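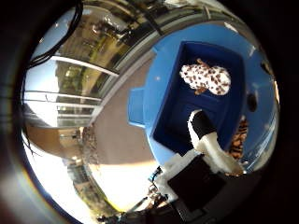 Menos dedos y más muñeca: contra la moda de la mano completa

Lo escribo rápido porque mañana hay que devolver una de las dos manos y todavía no decidimos cuál. Bueno, yo sí decidí. Falta convencer a Ivana Durán, que es quien firma la compra, y a medio grupo que está enamorado de los dedos.

Mi opinión, para quien no quiera leer más: para recoger cosas blandas de un cajón, una mano con dedos segmentados es un gasto difícil de defender hoy. Hoy, digo. Dentro de un par de años quizá me coma estas palabras.

Contexto. Llevamos desde noviembre comparando la mano Sovano, la de dedos articulados, con la pinza paralela de Briltent, dos mordazas y a correr. Mismo brazo, mismo controlador, misma cámara ojo de pez en la muñeca. Peluches en un cajón azul. Por qué peluches: porque se deforman, porque tienen orejas y patas que se enganchan, porque no hay dos posturas iguales. Un cubo de plástico lo coge cualquiera. Un peluche blanco con manchas marrones tirado en diagonal en el fondo del cajón, eso ya es otra cosa. Y el de rayas de tigre metido contra la pared, peor.

Los números. 2,336 intentos con la mano, 3,459 con la pinza. No son iguales y ya sé que alguien me lo va a echar en cara. La razón es aburrida: con la pinza se va más deprisa y con la mano hay que parar a recalibrar. Que para mí ya es parte del resultado, pero Elmarie Botha opina que eso ensucia la comparación y tiene algo de razón. Lo justo habría sido fijar el tiempo y no los intentos. O al revés. No fijamos ninguna de las dos cosas, error mío.

Lo que la mano hace bien. La punta de goma negra agarra la tela sin aplastarla, y cuando el dedo entra por debajo de una pata y la levanta da gusto verlo, en serio. La pinza eso no lo sabe hacer. La pinza muerde. Si muerde bien, sube; si muerde mal, arrastra el peluche por el fondo hasta que se da por vencida. Feo de ver. Pero sube muchas veces, y volver a intentarlo le cuesta poquísimo.

Lo que la mano hace mal: ocuparlo todo. Esto es lo que más me irrita de las comparativas que se publican, que hablan de fuerza, de grados de libertad, de sensores táctiles, y casi nunca de lo que ve la cámara con la mano puesta. Miren cualquier imagen de muñeca. Abajo en el centro, un bloque negro enorme, borroso de lo cerca que está. Las piezas blancas de la palma, quemadas de luz. Cables por abajo, otro cable haciendo un lazo por arriba delante de la ventana. Y el dedo cruzando hacia el cajón, con la yema encima del sitio que uno quiere mirar. El peluche de rayas queda reducido a una tira vertical entre el plástico azul y las piezas del robot. Una tira! Con eso el modelo tiene que saber que ahí hay un objeto, hacia dónde apunta y por dónde se coge.

Thandeka Mathebula dice que para eso está el ojo de pez, que abarca tanto que siempre queda algo útil. De acuerdo a medias. Abarca tanto que también se trae el ventanal, el edificio de fuera, los árboles y un trozo de suelo reventado de sol. La exposición automática hace lo que puede entre esa claridad y el interior azul marino del cajón. Gastamos píxeles en el paisaje y se los quitamos a la tarea. La curvatura no me preocupa, se corrige o se aprende. Me preocupa lo tapado, que no se corrige.

Solución barata que probamos: separar la cámara 65 milímetros más de la palma con un soporte impreso. Con la pinza, mejora clara. Con la mano, mejora pequeña y un problema nuevo, porque el soporte tropieza con el borde del cajón cuando la muñeca se inclina mucho. Zanele Mofokeng rediseñó la pieza y ahora tropieza menos. Menos no es nunca.

Ahora el controlador, que aquí hay otra discusion pendiente. El Mthembu mueve la pinza con una orden, abrir o cerrar, y un valor de fuerza. Con la mano hay que decidir qué hace cada dedo y cuándo, y esa decisión o la programa alguien o se aprende de demostraciones. Khanyisile Fourie grabó 149 demostraciones teleoperadas para la mano. Salieron bonitas. También salieron lentas, y casi todas con la misma estrategia: un dedo por debajo, los demás cierran. O sea, una pinza. Una pinza carísima manejada por una persona muy paciente. Yo ahí dejé de discutir.

Se me dirá que en Sostton quieren la mano para otras tareas, no solo para vaciar cajones. Abrir cremalleras, girar tapas, lo que sea. Perfecto, que se evalúe con cremalleras y con tapas. Lo que no acepto es comprar para el cajón pensando en la tapa, porque luego el cajón lo paga todos los días: más cables, más recalibrado, más imagen tapada.

Tampoco digo que la pinza sea la respuesta. Con el peluche pegado a la pared falla, y falla siempre igual, una mordaza choca con el plástico y la otra no llega. Ahí hace falta una mordaza más fina o una muñeca con mas juego. Yo pondría el dinero en la muñeca. Poder entrar de lado, girar, asomarse antes de bajar. La mayoría de los fallos que apunté en el cuaderno eran de aproximación, se llegaba mal y luego daba igual lo que hubiera en la punta.

Propuesta concreta entonces. Devolver la Sovano. Quedarnos la goma de las yemas, o pedir una parecida, y pegarla en las mordazas — eso lo quiero probar ya. Dejar el soporte largo de la cámara. Bajar un estor en el ventanal, que llevamos semanas diciéndolo. Y repetir la serie con el tiempo fijado desde el principio, como pidió Elmarie.

Si alguien tiene datos en contra que me los pase antes de las nueve, que a esa hora cierro la caja.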